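Re: [teleop-chat] Teaching by remote in the simulator

25 August 2021

Lumturie Stojanović wrote:

> Has anyone got decent results from steering the arm by
> remote in the simulated kitchen? I did 30 runs in July with
> the Sturska handset and the arm learned to copy my
> dithering beautifully. Should I bin the lot?

Hi Lumturie, hi all,

Don't bin them! We kept all of ours at Skamurlow (1,526 runs, of which 1,218 were good enough to train on) and the dithery ones came in handy later for teaching it to get itself out of a muddle. I'd just put them in a folder of their own for now.

My own trouble was the wrist view. I'd tip the hand over to get round something and then completely lose track of which way was up, and of course I'd stop dead while I worked it out, and the stop went into the recording with everything else. 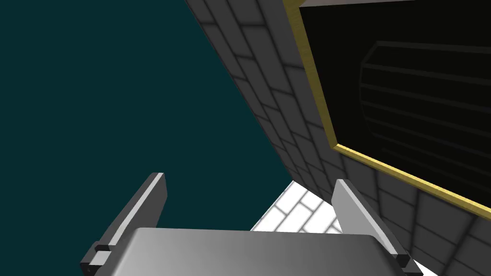
Do you need to cut the pauses out before training?

Short ones can stay, but trim any where you were sitting there thinking, or the arm will learn to wait in the same spots.

I've gone over to driving with the room view up large and the wrist view small in the corner, and only swapping them for the last little bit before a grasp. It took me an evening to get used to (I kept pushing left for right) but I'm much smoother now. Turning the handset speed down helps as well, though Fasdale folk will tell you the opposite. 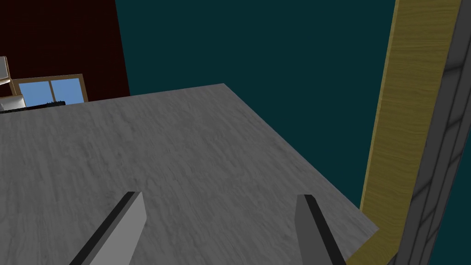 Wrist view over the grey tabletop, fingers open.

The other thing I'd try is keeping the fingers wide until you're properly lined up. I used to fiddle with the trigger on the way in, and the 143 runs I did like that were the worst of the bunch, all twitchy open-and-shut stuff.

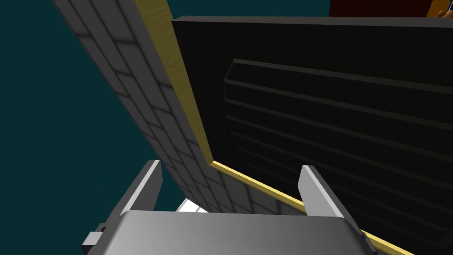

If you want my trimming script, it's in the Benjelloun folder on the list's shared drive. It's ugly but it runs. Do say which handset firmware you're on before you try it, as the older one writes its timestamps differently and I'd need to send you the other version.

Cheers,
P.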